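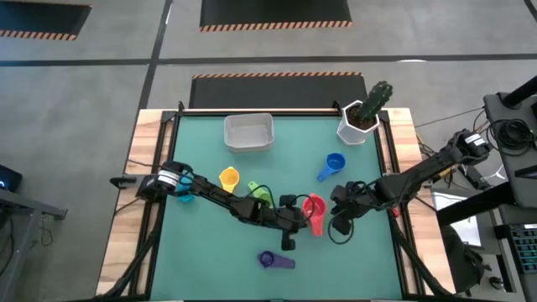
One parent wrote to us that her son had never finished a book until he was asked to draw one, and that he now keeps a shelf of comics beside his bed, in the order in which he read them. Letters of this kind reach the school from time to time, and they explain better than a prospectus what the Arkham School of Comic Art was set up to do.

Home | About us | Courses | Library | Visit | Contact

About the School

The Arkham School of Comic Art is an independent school for the study and making of comics, cartoons and illustrated stories. It offers part-time teaching to young people and adults, maintains a lending library, and publishes a small amount of work by its students each year. The School is not attached to any university or publisher. It is governed by a board, which meets every February to approve the programme and the fees for the following session.

The School began as a drawing class of 11 students, held in the upper room of a bookshop. The class met in the evenings and concentrated on the newspaper strip. As numbers grew, lessons in lettering and story writing were added, and the class moved to its present building in Skedlow Street. It took the name by which it is now known at the time of the move.

Our Teaching

The School teaches comics as a form of reading and writing as well as a form of drawing. Applicants are not required to submit a portfolio, and previous training is not expected. All new students take the Foundation Course, which lasts 32 weeks and covers page layout, figure drawing, lettering by hand, dialogue, and the preparation of artwork for print. Each student completes a short comic in the course of the year. Finished comics are bound and placed in the library, unless the student asks otherwise.

Students who have completed the Foundation Course may apply for the Long Story Course. Places are limited. Those admitted work on a single project with the guidance of two tutors and present their pages for discussion once a month. Work in any genre is accepted, including humour, history, memoir, science fiction and horror. Tutors may decline to supervise a project where they do not have the knowledge to be of use to the student, and in such cases the School will try to arrange another supervisor.

Younger students are taught in separate groups. The Saplings programme is intended for children who can read on their own and runs during school term. Materials are supplied. Parents and guardians are asked to read the behaviour and safeguarding policies before enrolling a child. Copies are held at the front desk.

The Voß Library

The Voß Library holds comics, annuals, collected strips, fan magazines and books on drawing. It was formed from a private collection given to the School on the condition that it should remain open to the public and that its fan magazines should be kept together. Both conditions are observed. Visitors may read in the library without charge. Borrowing is restricted to members and current students, who may take out four items at a time.

The fan magazines may be consulted by appointment only. Many were produced on office duplicators and the paper is fragile. Readers are asked to use pencil when taking notes and to leave bags and drinks in the entrance hall.

Offers of donations are welcome, but the library cannot accept material that has been stored in damp conditions. Please write before bringing boxes to the building.

Publishing and Events

Student work appears in The Clolitz Review, the School's own anthology. The latest number contains 42 pages of comics and a short section of reviews. Contributors retain the copyright in their work. Each receives three printed copies, and remaining copies are sold at the front desk.

The School holds an open day once a year, with tables for small publishers, talks, a costume parade for children and a sale of duplicate stock from the library. Tables are allotted by ballot. Publishers who were unsuccessful in one year are given priority in the next.

Fees and Assistance

Fees are payable by the term. A deposit of £100 is required to hold a place on the Foundation Course and is deducted from the final payment. A limited number of reduced-fee places are available to students receiving benefits and to those under the age of twenty-one. Applications for a reduced fee are considered in confidence and have no bearing on the decision to offer a place.

Access

The teaching rooms and the library are on the ground floor. The print room is reached by a flight of stairs, and students who are unable to use it may have their printing done for them by arrangement with their tutor. Large-print course notes are available on request.

Page last reviewed January 2021.

Share this page | 11 shares

This website uses cookies to remember your preferences. By continuing to use the site you agree to our cookie policy. Accept | Settings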